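3.2 Surface reflectance and desk-level illuminance

The second set of measurements concerned the contribution of the work surface to the light reaching the eye of a seated person. Guidance on office lighting usually treats the desk as a flat, evenly diffusing plane with a single reflectance value. In the Hunbridge rooms this assumption held poorly. The tabletops differed in finish as well as in color, and several had a gloss component large enough to change the reading when the meter was tilted by a few degrees.

Illuminance was logged at desk height on a fixed grid, with the blinds closed and the ceiling fixtures at full output. Each reading was the mean of three exposures of two seconds each. Readings were then repeated with the blinds open, starting at 10 a.m., during the September campaign only. The daylight series is treated separately in Section 4, where the window orientation of each room is taken into account. A total of 1682 valid readings remained after the removal of those taken while a fixture was still warming up. Removal followed the stability rule of Section 2.4 and was applied before any room averages were computed.

With closed blinds, the lowest room average was 311 lux and the target value was 400 lux. Rooms fitted with Ortner linear fixtures showed a smaller spread between grid points than rooms with the older recessed panels, although their averages were similar. We attribute the difference to spacing, as the recessed panels sit farther apart and leave a darker band along the side walls. Lamp age may also play a part. Replacement records were incomplete for two of the rooms, and no correction for lumen depreciation was attempted.

Luminance toward the eye was computed in two ways. The first used the measured illuminance and a diffuse reflectance obtained by comparison with a white reference tile. The second added a specular term, fitted from readings at five tilt angles. For matte tops the two methods agreed to within the meter error. For coated white tops the diffuse method gave values that were too low at shallow viewing angles and slightly too high when looking straight down. The error was largest where a fixture stood opposite the seated person, a layout found in most of the meeting rooms. A smooth white top with a slight gloss, of the kind shown in Figure 3, falls between the matte and high-gloss groups and was the hardest to assign to either.
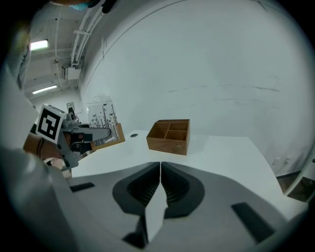

Figure 3. White tabletop with a smooth, slightly glossy finish. A small dark circular hole is visible near the far edge.

Holes, edge strips and other dark details were excluded from the reflectance fit. Their area is small, but a reference reading taken partly over an opening lowers the fitted value, and the bias is difficult to detect afterward. Grid points that fell on such a detail were moved to the nearest clear position and marked in the log.

The fitted terms were entered into the Maltivel room model and compared with the measured values. Agreement was acceptable in all but the two corner rooms, where reflected light from the corridor glazing was missing from the model. Pillai's correction for partial glazing (Aishwarya Pillai, personal communication) reduced the gap in one of these rooms and had little effect in the other. Results for the corner rooms are therefore reported in Table 5 but left out of the pooled estimate.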